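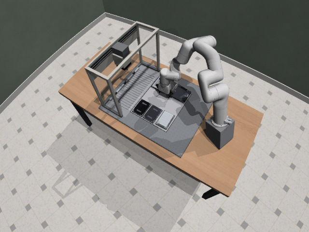 Computer rendering of a white robot arm bent over a gray mat.

Rornurano (TV series)

Reading time: 3 minutes
Print | E-mail this article

Rornurano is a televised singing contest produced by Stendero and hosted by Lauri Lahtinen. It is best known for its claimed audience vote, its long results shows and the career of its first winner, Tsegereda Endale. Publicity for the series has often called it the most watched program of its kind, but no ratings have been released that would let anyone check.

Format

Singers audition before a panel, and those who pass move on to weekly live shows. Viewers vote by phone and text message. According to the producers, the panel's scores count only when two acts are tied. Former contestants have disputed this, and the rules printed on the show's website were changed twice during the first season without notice. Neither version explained how votes from the two systems were combined.

Contestants are described on air as amateurs. Several had released recordings before they auditioned, and at least one had a manager. Stendero's position is that "amateur" means a singer without a current contract, a definition that did not appear in the original call for entries.

First season

The producers announced that 946 singers had auditioned in Valtby. A local paper put the number at 315, based on the numbered tags handed out at the door. Stendero later said its own figure included online entries, although the online form had opened after the auditions closed.

Endale won the final over the brother-and-sister duo Adugna. The host described the margin as "a landslide." The totals were withheld, and a spokesperson for the show would say only that the gap was "clear." Adugna's first single outsold Endale's in its opening week, which fans of the duo treated as proof of a miscount. It is weak evidence, as buying a record and casting a vote are different habits, and the duo's single was sold at a lower price.

The Valtby walk-off

The most repeated story about the series concerns the semifinal, during which Lahtinen left the stage in the middle of a song and did not return for 3 minutes. Gossip columns reported a feud with a panelist, a lost earring and a sudden illness, sometimes in the same article. Lahtinen has given two accounts himself. In the first he had a nosebleed. In the second, told on a radio program the following July, he had been called away to settle an argument over the running order. The broadcast shows him leaving and coming back in a different jacket - and little else can be said with confidence.

Reception

Reviewers praised Endale's voice and complained about the padding. One counted up to 809 seconds of silence, drum rolls and slow camera moves before the winner's name was read out, though the method behind that count was never given. A fan petition asking for the full vote totals was handed to Stendero, which thanked the signers and published nothing.

A second season has been described as "confirmed" in several press releases. None names a broadcaster or a start date.

Last updated August 1, 2018

We use cookies to improve your visit. By continuing to browse, you accept our cookie policy.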